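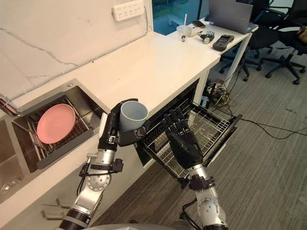

工单 2813：厨房 Wi-Fi 一到晚上就掉线

状态：已解决（先这么写着，再掉我就重开）

先说情况。我家用的是 Fenlow 的主路由，放在书房，餐厅另外摆了一台 Ratow 的子节点，两台是分开买的。六月换的宽带，头几周一点毛病没有，后来每天晚饭前后厨房这一片就断，手机显示满格，网页死活打不开，过几分钟自己又好了。客厅和卧室完全正常！气人就气人在这里，家里别人都说没问题，就我一个人在厨房对着菜谱干瞪眼。

第一次尝试
重启，全家的都重启。光猫、主路由、子节点，按顺序来，中间等灯变绿。当晚好了，我高高兴兴把工单关了，结果第二天傍晚六点多又断，只好灰溜溜地重新打开。

第二次尝试
客服让我升级固件。主路由升得很顺利，子节点卡在进度条上大约 17 分钟，我都准备去翻保修卡了，它突然自己重启，版本号也变了。（升级的时候千万别手痒拔电源，我差点就拔了。）升完以后掉线次数少了一点，但没根治。

第三次尝试
怀疑微波炉。我专门挑晚饭时间开着微波炉测速，2.4G 那边速度确实往下掉，可是关了微波炉照样断，所以它顶多算个帮凶。顺手把手机改成只连 5G 频段，厨房隔着两道墙，信号又弱得可怜，只好改回来。

第四次尝试，这次有眉目了
周三晚上断的时候我没急着重启，先去看后台日志，满屏都是地址冲突。

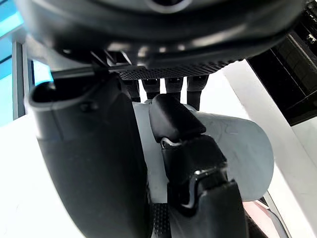
顺着往下查，发现子节点自己也开着 DHCP，跟主路由抢着发地址，两边的地址池还重叠了一段。傍晚大家陆续回家，手机平板一块儿连上来，撞车的机会就多了。固件升级说明里提过一句，子节点恢复默认设置后要手动切回中继模式，字特别小，我当时根本没看见。不过升级之前就有这毛病，估计是换宽带那会儿我按过一次复位键，记不太清了。

最后的改法
1. 进子节点后台，工作模式改成“中继”，DHCP 关掉。
2. 主路由的地址租期改成 24 小时。
3. 两台都重启，手机上把旧的网络忘掉，重新输密码。
4. 用 Wado 那个测速小程序在厨房连着测了几晚，没再断过。

还有个遗留问题：我的 Yuen 打印机改完以后找不到了，电脑里删掉重新添加才认出来，固定地址还没设，等我有空再弄。要是有人也是两个牌子混着用，先去看 DHCP 开了几个吧，能省好多个晚上。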